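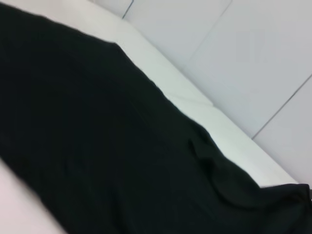

Spent most of the afternoon on the wrist of the folding cell again. The grip kept closing a little to the left of where it should, and black cloth is the worst thing to sort that out on — everything goes to one dark blob except where it bunches up. So I used the fairly straight edge along the white ledge to line up on, and ignored the folds over on the right completely.

Step one, for anyone who asked: home the arm, then loosen the two wrist screws a quarter turn. Not a half. I did a half in October and Jade Dhillon still brings it up.

Step two is the finger pads. I wipe them down every 80 cycles and swap them at 865. The Kuddale manual has its own number but ours get linty way before that!

Step three, cable check. Tzu-hsuan Yau found the wrist cable rubbing on the bracket last time, so now there's a fat loop of tape there (ugly, works fine, leave it alone please Wayne).

Then I run 20 slow picks with my hand near the stop button and write down which ones slip. Today it was two, both on the thick hems. Closing force is up one notch and I'll run the 20 again in the morning.

Counter says 819 on this set of pads, so they've got a bit left. New ones are in the gray drawer — Clifford, that's the drawer under the Plandeo box.

Tagged: Shop Floor, Grippers, Upkeep

Contact | © Jaxon Paquette | Back to top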